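The Sundial on the South Wall

Before the railroad came through Branden, noon was whatever the sun said it was. The town set its clocks by a slate sundial on the south wall of the grain hall, and Dallska, farther east along the same valley, set its own by a brass one. The two towns never agreed on the time, and had no reason to.

A vertical sundial is simple to look at and fussy to make. The rod that casts the shadow, called the gnomon, has to run parallel to the Earth's axis. On a wall that faces due south, its angle depends only on latitude. Branden's wall faces 6 degrees east of south, so the whole dial had to be drawn lopsided, with the morning hours spread differently from the afternoon ones.

Whoever laid it out knew the work. The Revatwood Society, which looks after the dial, checked its hour lines over 13 months and found that most fell within two minutes of true solar time. The worst was the line for four in the afternoon, off by almost six.

Solar time is still not clock time. The Earth moves faster when it is nearer the sun, and its axis is tilted, so a sundial runs ahead of an even clock in early November and behind it in February. A small table of corrections is cut into the stone under the dial. Lichen has taken most of August.

The society opens the hall on Thursday afternoons. Visitors can climb the 43 steps to the Agbeko Room, where the original drawings are kept, and lean out of the window to see the gnomon from above. On a clear day the shadow moves fast enough to watch – a hand's width in an hour near the edge of the dial.
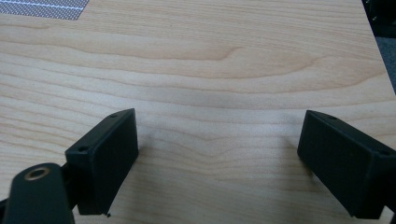
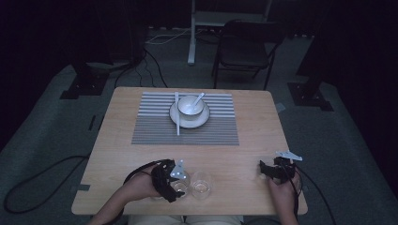
Wood grain on a light tabletop, first image; a table with a bowl and saucer on a striped placemat, second.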